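The Kolář Money

The rumor reached Dretstead in February, and it came, as they all did, from a man who knew a man at the airport.

"Striker," said Valentin Sârbu, putting his phone face down on the bar. "Big one. Private flight in from Plonholm. He's having the medical tonight."

Catriona Moffat kept eating her chips. She had followed the club for most of her life and had been promised a striker in nearly every year of it. One had turned out to be a goalkeeper. Another had signed, waved a scarf over his head, and pulled up after 58 minutes of his first match. He was now selling boats.

"Who's paying?" she said.

"Kolář."

"Kolář hasn't paid for the parking lot."

This was true. The company's name had been across the front of the shirts since the fall, and the lot behind the east stand was still mud with cones in it. But Valentin had the look, and when he had the look you could show him the bank statements and he'd ask what was on the back.

"They need somebody," he said. "Adomaitis can't play every game."

Ivars Adomaitis was 3 goals short of the club record and had been since before Christmas. He had a bad ankle and a worse backup, a kid on loan from Plundon who ran beautifully and always arrived a second after the ball. The coach, Ingeborg Riedl, called the kid promising. She had called the last one promising too.

Catriona wiped her fingers. "Say he's real. Why would he come here?"

"Project."

"What project?"

"They said there's a project."

She went to the press call anyway. She told herself it was for the column, which paid her 62 dollars and was read mostly by people who wrote in to complain about it. Riedl came in with her coat still on and sat down behind the one microphone that worked.

"I have no comment on players at other clubs," said Riedl.

"So he's a player at another club," said Catriona.

Riedl looked at her for a while. "Everyone is a player at another club, until they aren't."

Valentin, when he heard this, took it as confirmation.

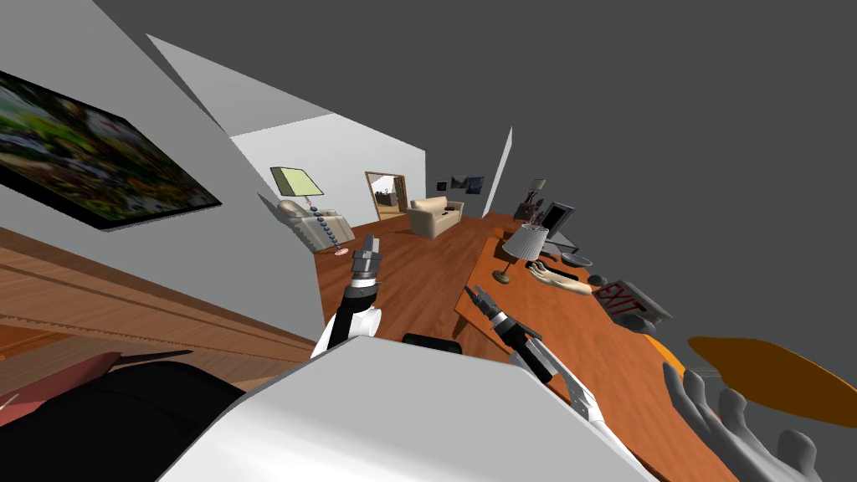 FICTION

By eleven that night there were people outside the main gate, singing a song with a gap in it where the name would go. Catriona stood across the street with her collar up. A van came and the singing got louder. It was the laundry.

At half past, Yi-chun Sin came out of the side door. She ran the club's front office and had the kind of face that gave away nothing, a great help in contract talks and very little comfort to anyone else.

"Is there a striker?" Catriona asked.

"There was a call."

"From his agent?"

"From an agent." Yi-chun found her keys. "Kolář wanted a story before the season ticket renewals go out. We sold 343 this afternoon."

"On a phone call."

"I didn't say that. And you can't print it."

Across the street they had started the song again -- Valentin was up on a wall, conducting. Catriona thought about going over to tell him. He'd ask who said so, and she couldn't say, and then he'd smile at her as if she were the one who had been fooled.

"Did you renew?" said Yi-chun.

"No," said Catriona.

She had, at ten past four, from her desk. Same seat, behind the post.

Another van turned in at the corner with its lights on high. She stepped off the curb to see who was in it.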